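Open day at the Tremby textile rooms, 7 Mar 2026

I went to this open day because my neighbour Fitzgerald Obi gave me his second ticket. We took the early bus from Clarnus and arrived before the doors were open. 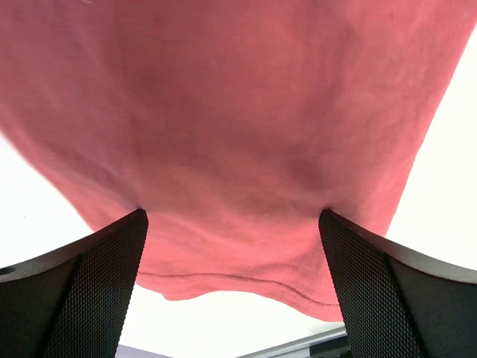 The visit has 4 stops and we were 13 people in our group. First we heard how cloth is sorted when it comes in, by weight and by colour. I learned that thin plain cloth is more difficult to fold well than thick cloth, as every small crease stays in it. Our guide showed how to lay the piece flat, smooth it from the middle to the sides and only then bring the corners together. I tried it with a tea towel and my corners did not meet - Fitzgerald did it better.

The second stop was the dye room of Gunawan, a small firm which rents the upper floor. I liked this part most. They keep a book with cloth samples, and beside each sample somebody has written the recipe by hand. The reds take three pages.

After that came the cutting tables and the shop. I bought a bag of remnants, 3 pounds. Fitzgerald bought nothing but asked many questions about buttons.

Entrance was free, tea also. From the bus stop it is a steep walk - please take good shoes. The next open day will be in January.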